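griltimari-basket: README

Demonstrations recorded with two hand-held grippers in a shared workshop. The set holds 756 episodes across 37 sessions, all of one small tabletop task. Maintained by Vlasta Stojanovska.

Task

A small metal cup goes into or comes out of a wire basket. Both grippers are worn in every episode, even when only one is used. The start position of the basket is changed between sessions, never within one.

Hardware

Two Zekum grippers, black, wired. Each has a triangular marker plate on top for pose tracking. The jaws are our second version — the first set flexed too much under load. Both cables go to the recording box in the Huston rack.

The table stays where it is. If you have to move it, line it up with the tape on the carpet again and redo the calibration before recording anything. 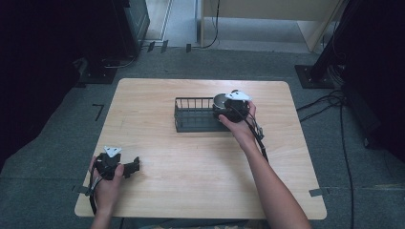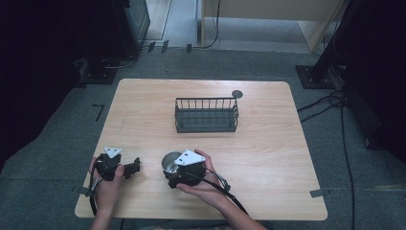
Right gripper on the metal piece, left gripper open.

Files

Each episode is a folder with left and right pose tracks, jaw opening, head video and a short notes file. Times are in seconds from the start of the episode. Positions are in meters in the table coordinate system, with the origin at the front left corner.

Episodes 1 to 64 used the old jaws. They are in a separate folder called old_jaws and are not part of the default split. The test split is 86 episodes, taken from sessions that don't appear in training.

Known problems

Left jaw opening reads slightly high in the July sessions. Subtract the offset given in calib.txt.

Pose drops out when a forearm covers a marker plate. Gaps are left as gaps, so fill them yourself if your loader needs it.

The cables pull on the wrist near the far side of the table. Some paths bend there — this is in the data and we did not smooth it.

Loading

Run load.py with the path to the folder. The Evangelista viewer opens single episodes, but it skips the notes.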